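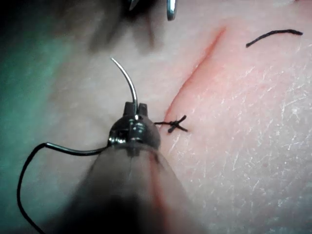

Is the Grurnus suture practice pad good enough to learn simple interrupted stitches on? For the first months of practice I think it is, if you accept that the surface will get tired before you do.

Home | Reviews | Practice Materials | Needles and Thread | Contact

Grurnus Practice Pad, reviewed
By Gopinath Thampi
August

I bought this pad with my own money from Sestum, together with a packet of curved needles with black thread. Before it I used the Pinto pad for one year, so I will compare with that one many times.

The first thing I look for is how the wound edges behave. On the Pinto they stay too flat and close together, and a beginner can believe that his stitch is good when it is only the pad that is kind to him. The Grurnus opens a little when you cut it, so you must really bring the two sides together with the knot. I like this very much.

Black thread on a pale or pink surface is easy to follow with the eye. Please do not practice with a light thread in the beginning, you will lose the short tail and then you will lose your patience also.
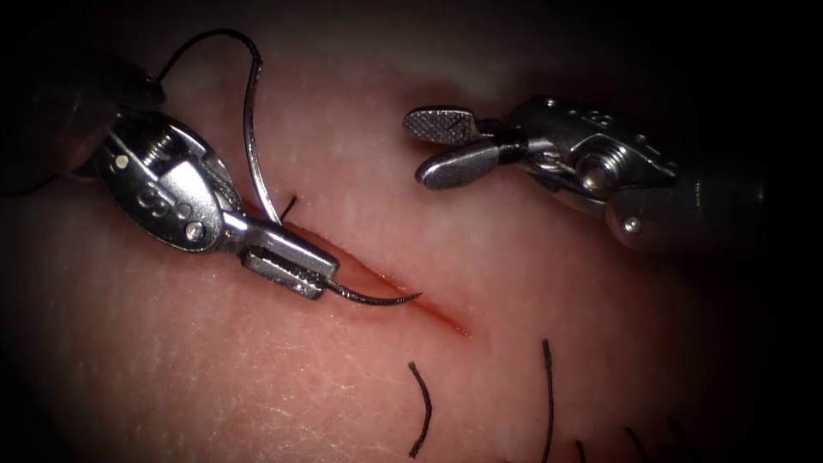

Hold the needle so the point goes in straight, and let the curve do the work. If you push it like a straight pin, the Grurnus will tear near the edge. Mine tore after 20 stitches in the same cut, all of them placed too close to the edge, and I must say the fault was mine. When I took a wider bite, the next cut lasted for 71 stitches. The Pinto never lasted so long for me.

Now the bad points. There is a smell when you open the packet, and it stayed in my drawer for 2 weeks. The pad also moves on a smooth table, and I needed to put a damp cloth under it. The instruction sheet is very short and explains only how to clean the surface, with no word about how deep one should cut.

I would buy it again, but I would wait for a lower price. For running stitches I still prefer my old Pinto. I will try the thicker Grurnus model next and write about it separately.

Contact: Grunside Reviews, P.O. Box 2804 | Copyright Grunside | Back to top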